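Home | Unit Outline | Weekly Notes | Labs | Readings | Forum | Contact

Week 6 notes: Good practice at the shared manipulation cell
Naltetti Institute, Robotics Practice unit
Revised August 2018

These notes go with the lab sheet for the two-arm cell in the Timgate building. Read them before your booking. The rules are the local ones, and they sit underneath the general workshop induction you did in May. Where the two differ, the stricter one applies.

1. Before power on

Check the booking log and read the last entry. If the last group left a fault note, the cell stays off until staff have signed it. Sign in with your group number and the name of your operator. One person operates and one person holds the stop button. These are separate jobs and you swap them only with both arms parked.

Tie back long hair, take off lanyards and roll up loose sleeves. Food and drink stay in the corridor.

2. Speed and reach

The default speed cap in the Gunawan controller profile is 50 per cent. Leave it there. Exercises that need a higher cap say so on the lab sheet, and a staff member will change it for you.

The floor line is 820 mm from the edge of the table. Everyone stands behind it while either arm is live, including the stop holder. If you need to touch an object, park both arms, press the stop, say "hands in" and wait for the operator to repeat it. Say "hands out" when you are finished. It feels silly for the first few minutes and then it becomes habit, so keep doing it.

3. Laying out the objects

Object sets are kept in numbered tubs. Set 102 is the children's tool and construction set used in this week's exercise. It mixes wood and plastic pieces, with a good range of shapes: flat plates, cylinders, hollow parts and threads.

Put the largest piece down first, towards the back, then place the small ones in front of it. Leave enough room for open fingers to come down beside at least a few of the pieces. Some crowding is fine and the exercise expects it, but don't stack small parts. 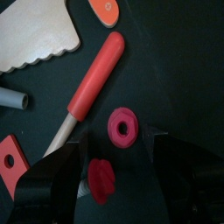
Fig. 1. Wrist view over Set 102, with the pink nut and red screw close to the fingers.

Use the wrist view to check finger clearance on both sides of the target before you commit to a grasp. A part that lies partly behind a finger should be treated as not visible. Back off, change the angle and look again. Dark fingers over a dark surface are easy to misjudge in low light, and the lab sheet asks you to record the light setting for this reason.

The wrist view tells you very little about the other arm. Keep the workspace view open on the second monitor at all times.

4. Two arms over one table

Each arm has a home side. The centre strip is shared, and only one arm may be below hover height in the strip at any moment. The operator calls the arm by side ("left going in") before it descends. The Kokier planner will refuse some conflicting moves but not all of them — do not rely on it as your safeguard.
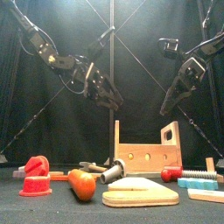 Fig. 2. Workspace view, both grippers above the table and the toy workbench at centre-right.

Tall pieces need extra care. The end piece of the workbench stands well above the small parts, so a low sideways move that is safe on the left of the table may not be safe on the right. Lift first, travel, then lower.

5. Stops and near misses

Anyone in the room can call a stop. The stop holder presses first and asks afterwards. Record every stop in the log, including the ones that were only a precaution, with what each arm was doing at the time. For contact between arms, or contact with a person however light, leave everything where it is and ring extension 2214.

6. Finishing up

Park, stop, power off, then pack the set against the card in the lid. Note missing or chipped pieces on the card. Wipe the fingers with a dry cloth only. Sign out.

For the tutorial: bring your group's layout sketch and one log entry you think could have been written better. We will rewrite a few of them together.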